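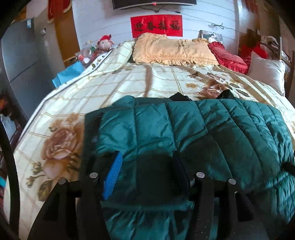
HOME & SEASONS

The Week When the Coats Go Away

In Kikby the winter does not finish on one day. It goes away, comes back for something it forgot, and goes again. So every family in my building has its own rule for when the warm jackets may be put in the closet. My neighbors on the second floor wait until the ferry to Gremesau changes to the summer timetable. I wait for a Tuesday without wind.

When I moved here, 16 years ago, I owned one coat and I did not think about storage. Now I have a quilted jacket for the town, a long one for the boat, and a wool coat which I bought at Skudulell for 1450 crowns and have worn to two weddings. All of them need a place to sleep until October.

The woman at the Tsuji laundry gave me the best advice. Wash the puffer jacket before summer, she told me, also when it looks clean. Skin oil on the collar becomes yellow in the dark months. Close the zippers, use little soap, rinse two times. Then dry it slowly and shake it every hour -- my arms know this work well.

The vacuum bags are a question where people here do not agree. They save much space, but filling that is pressed flat for half a year gets tired. I stopped using them and I hang everything in old cotton pillowcases with a hole cut for the hook.

Before I close the door I look in all pockets. Last February I was missing a glove, and in May I found it there, together with a ferry ticket for 31 crowns, never used.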